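Tevus Questions Dakent's Repair Savings Claim

20/11/2023 — Tevus, the office equipment buyers' group, said today it has yet to see proof that Dakent's desktop repair plan saves small firms money.

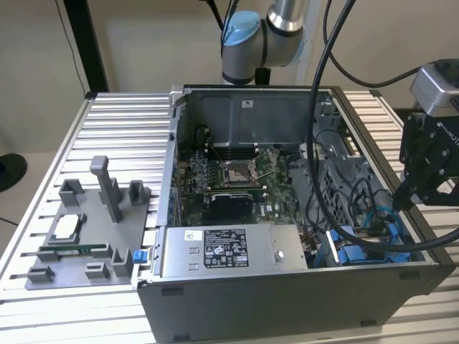 A desktop tower with its side panel off and no memory installed.

Dakent promises savings of $284 per machine. Tevus asked for the figures behind that in March and got 2 pages — mostly charts. It will not recommend the plan to its 59 members.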